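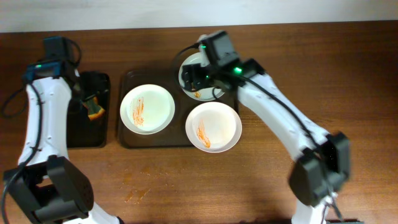
Search this site Search

Food Service and Hygiene, Unit 6
Clearing and washing up

Handout for the second session. Tutor: Melina Politis. Revised 7/15/20.

Read this before the practical. Bring it with you, as the table plan for the exercise is drawn up from it.

Clearing

Clear a course when everyone at the table has finished, unless a guest asks for a plate to be taken sooner. Work from the guest's right where there is room. Do not scrape plates in front of guests. Carry them to the side station and scrape there.

Stack by size, largest at the bottom. Plates with a lot of sauce left on them should go flat on the tray and not in the stack, or the underside of every plate above gets dirty and has to be scrubbed as well. Cutlery goes to one side of the tray with the handles pointing the same way. Glasses travel on their own tray.

Load the heavy items over your forearm and the light ones towards the outside. If a tray feels too heavy, make two trips.

Scraping and soaking

Food waste goes in the lidded bin, napkins in general waste. Tomato and other oily sauces come off best if the plate is rinsed soon after scraping. Egg, starch and milk should be rinsed in cool water first - hot water sets them.

Soak burnt-on dishes for 30 minutes and change the water if it turns greasy.

Washing by hand

Use two sinks, one for washing and one for rinsing. The usual order is glasses, cutlery, plates, serving dishes, pans. Change the washing water when the suds have gone. Leave everything to drain in the rack. Tea towels are for polishing only, and each one goes in the laundry at the end of the shift.

Trays are washed last, both sides, and stood on edge to dry. Check the rim and corners for trapped food.

Practical

You will work in groups of 6. Darnell Kasprzak will run the wash-up area and Melina the dining room. Swap over at the break.

Written work

Describe how you would clear a table where one guest is still eating. One side of paper is enough. Hand it in at the start of Unit 7.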